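Keeping the clocks honest: Karla Xolalpa on the Plenden tooling

5/29/20
By the Akoser editorial desk
Filed under: Software > Robotics > Perception and Data

Karla Xolalpa maintains Plenden, the software that turns recordings made with hand-held grippers into something a robot policy can be trained on. She has no part in the training itself. Her code sits between the people doing the handling work and the people fitting the models, and she describes it as plumbing.

"Most of it is timestamps," she says. "You have a stream from the camera on the tool, a stream from the camera on the head, and a jaw width. Each of them has its own idea of what time it is. If they disagree by 5 frames, the policy learns to close the jaws on air."

The first version of Plenden was written in December and lined the streams up once, at the start of each recording. Clock drift made that inadequate for long takes. The present version estimates an offset and a rate for each stream, then fits both again over short overlapping windows. Xolalpa would have preferred a hardware trigger. The head camera in use at the time did not accept one.

Pose is handled separately. The tool's trajectory is computed from its own camera by visual-inertial odometry, and the square marker on top of the tool gives a second estimate whenever the head camera can see it. The two are combined in a pose graph.

"The marker is a check more than a source," she says. "When a person bends down, the forearm gets in the way, or the marker tilts so far that the corners are poor. We weight it by the angle. Past a certain tilt we throw it away."

Asked what happens when both estimates fail together, she says the segment is cut. An earlier release interpolated across the gap, and the results looked smooth and were wrong. The user sees a gap in the timeline and a reason code. There are 8 reason codes. She thinks that is too many and has been trying to merge two of them since the spring.

The batch she was checking when we spoke held 1636 recordings, mostly of cloth being handled. Cloth is awkward for the planner that consumes her output, which is called Clarow and is maintained by a different group. Clarow expects a goal given as a sequence of tool poses. With a rigid part, the pose of the tool at the moment of grasp fixes the pose of the part. With a zipped fabric item it fixes one pinch of material, and the rest hangs as it likes.

"So we do not write down an object pose for fabric at all," she says. "We write the tool pose, the jaw width and a contact flag. Clarow wanted an object frame in that field and would crash when it was empty. It took a while to agree that empty was the right answer."

The contact flag is inferred. Plenden compares the commanded jaw width with the measured one and looks for a plateau. Thin fabric hardly alters the width, and the early detector missed most such grasps. The current one adds a small image classifier that looks only at the area between the fingertips. It runs offline, and Xolalpa does not intend to move it on to the tool.

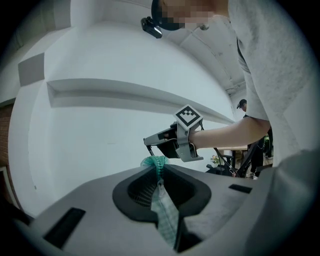

Cloth handling with the hand-held gripper; the fiducial marker is on top of the tool.

Openings are a separate difficulty. Where the fingers work close to a rim, the tool camera loses much of its distant background, and odometry depends on distant features. Magaña, the replay viewer bundled with Plenden, colours the trajectory by the number of tracked features so that a reviewer can find the weak stretches without watching everything. Her team reviews those by eye and accepts the remainder automatically.

She is unenthusiastic about replacing that review with a learned score. "I tried it. It agreed with the reviewers on easy recordings, where I did not need it."

Storage is the next job. Each recording is written as one file, and reading a short window means opening all of it. She plans to move to chunks of 2000 samples with an index at the end. The old format will remain readable. There is no date for the change.

Comments

tmk_controls: Does the windowed fit force the offset to be continuous across window edges? We had steps of a frame or so until we added that.

K. Xolalpa: Yes, the overlaps are blended linearly. The rate is allowed to jump, the offset is not.

ollie_b: An empty object pose should have been legal from the start. We still write zeros for it here and it causes trouble every month.

fenwright: Is the tilt cut-off configurable? I could not find it in the docs.

K. Xolalpa: It is in the marker section of the config, badly named. I will fix the page.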